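特尔尼斯公共浴场洗浴布品管理新规发布
2022年5月26日

特尔尼斯（Tulness）公共浴场管理处近日发布《洗浴布品清洗与更换管理办法》，对辖区内公共浴场、游泳馆及附属休息场所的毛巾、浴巾和地巾的清洗、存放、发放与报废作出统一规定。该办法由管理处会同塞蒂亚万（Setiawan）洗涤服务中心共同起草，自发布之日起施行，原有暂行规定同时废止。

据管理处介绍，今年3月，该处对各场馆布品使用情况开展了专项检查，并通过现场意见簿、服务窗口和电话等渠道收集到约200条意见。意见主要涉及毛巾手感发硬、存放时间过长后产生异味、不同场馆更换标准不一等问题。检查还发现，部分场馆的送洗登记不完整，同一批布品的送出与收回记录无法对应，给责任认定带来困难。

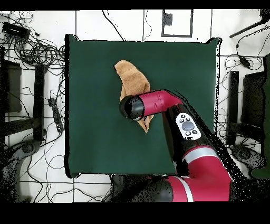 管理处运营科负责人温皮尼·凯伊（Wumpini Kyei）表示，布品管理看似琐细，却直接关系到市民的使用感受和公共卫生安全。过去各场馆自行联系洗涤单位，洗涤剂种类、水温和烘干时间各不相同，质量难以保持稳定。新办法将清洗业务纳入统一管理，场馆仍可根据客流情况自行安排送洗频次，但不得低于规定的最低标准。

办法明确，顾客使用过的毛巾应当一客一换，回收后须在24小时内送洗。回收容器与洁净布品的存放柜应当分区设置，并以文字标牌加以区分。清洗完成的毛巾须彻底烘干后方可叠放入柜，不得在更衣区、走廊等公共区域临时堆放。柔顺剂的使用量由洗涤服务中心统一核定，以免影响毛圈织物的吸水性能。
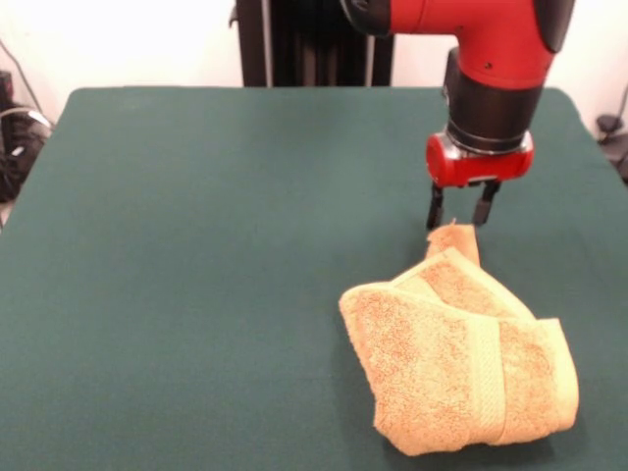
报废标准与更新安排

针对布品老化问题，办法首次列出报废情形。毛巾出现明显脱线、毛圈大面积脱落、边缘破损或清洗后仍有残留污渍的，应当停止使用。停用布品由场馆单独登记，每月集中移交一次，不得继续向顾客发放。经清洗消毒后仍有利用价值的，可转作设备擦拭等用途，但须在显著位置加盖标记，避免与洗浴用品混用。

管理处同时公布了首批布品更新安排。纳沃夫（Navov）浴场和埃夫利（Evley）游泳馆将率先完成更换，其他场馆依照检查结果分批进行。新采购的毛巾以棉质毛圈织物为主，入库前须进行缩水率、掉色和吸水性抽检，抽检结果由管理处存档备查。

塞蒂亚万洗涤服务中心质量主管娜·拉里亚（Naa Laryea）介绍，毛巾手感发硬多与漂洗不充分和烘干方式不当有关。中心已对洗涤程序作出调整，增加一次漂洗，并要求工作人员在烘干前将毛巾逐条抖开。中心还将向各场馆发放操作说明，内容包括分拣、装袋、交接和折叠等环节。
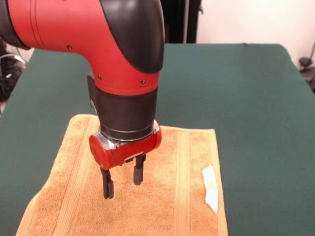
深绿色台布上的毛巾。

在人员培训方面，各场馆应当安排布品管理岗位人员参加统一培训，培训分3期举行，内容涵盖卫生规范、登记填写和异常情况处理。新入职人员须在上岗前完成相应课程。因排班原因无法按期参加的，由所在场馆提出申请，管理处另行安排补训。

监督检查方面，管理处将采取定期检查与不预先通知的抽查相结合的方式。对登记缺失、超期送洗或违规发放停用布品的场馆，管理处将发出书面整改通知，有关场馆应当在5个工作日内提交整改情况。整改不到位的，将在年度考核中予以扣分，并暂停其参加服务评优的资格。

市民普遍关心的收费问题，办法也作出了说明。各场馆现行毛巾租用价格保持不变，不得以更换新布品为由加收费用。自带毛巾的顾客可照常入场，场馆不得强制其租用。儿童及行动不便者如需加领毛巾，由前台按照实际需要提供。 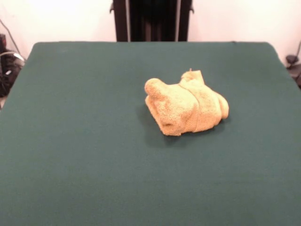 浅黄色毛圈毛巾。

凯伊表示，办法施行后，管理处将继续听取市民和一线工作人员的意见，对执行中出现的具体问题及时予以解答。有关登记表格的填写口径，管理处将另行印发说明，各场馆在说明下发前可暂时沿用原有表格，但送洗时间、收回时间和经手人三项内容必须填写完整。

办法全文及各场馆布品更新时间表已在管理处服务大厅张贴，市民也可向所在场馆前台索取。对毛巾清洁状况有疑问的，可当场要求更换，并在意见簿上注明场馆名称和使用时间，由管理处统一受理。

（特尔尼斯公共浴场管理处供稿）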